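Xiuying Hao runs product support for Zorndale, a practice package for people who want to teach a two-armed robot to tidy a room before they let a real one near the furniture. It is sold as a simulator, a set of furnished rooms and a support contract. We spoke on 14 January 2026, the week the company opened orders for its second set of rooms.

The first set, Udthorpe, has 36 rooms in it. Hao says most buyers start with the bedrooms.

"People think a kitchen is the test," she said. "A bedroom is plenty hard. You get low things, high things and a lot of stuff left lying around."

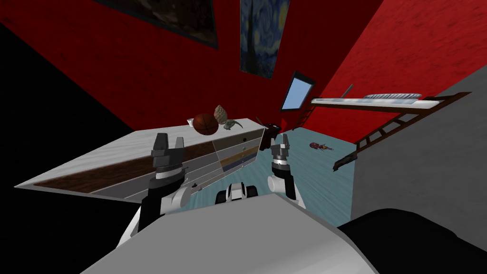 Zorndale costs 1,000 dollars a year for one seat, and Hao does not pretend that is cheap. What buyers pay for, she says, is the mix of objects. A room might put a basketball, a cup and a pinecone together on one dresser, and the same gripper has to deal with all of them. "The ball is wide and the cup is small. If your grasp settings only work for one, you find out the first morning."

I asked what goes wrong most. She said reach. New users park the base too close, then the arms have no space to come in over the top of a piece of furniture. The support desk took 22 calls on that in its first month and then added a page to the manual.

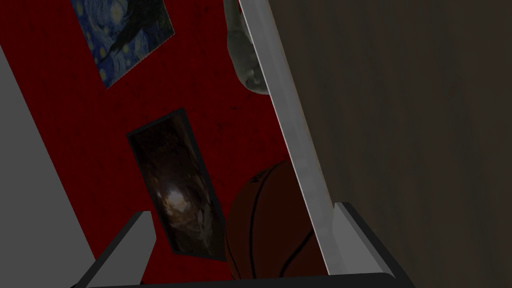

The second most common complaint is the wrist view. Users train on the head view alone because it is easier to follow, and the last few inches of a grasp suffer for it. Hao tells them to record both from the start. "Storage is the cheap part. Going back and recording everything again is what hurts."

The new set is called Parnell and has 17 rooms. It ships in February. Current customers get it at no charge if their contract is up to date.

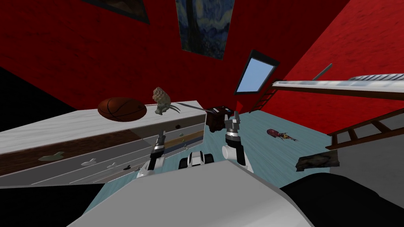 She was less sure about Qin, the scoring tool that comes in the box. It marks a run as pass or fail and gives no partial credit, so a run that drops an object at the last step scores the same as one that never moved. A graded score is planned, but she would not give a date.

"Read the logs until then," Hao said. "The number by itself won't tell you much."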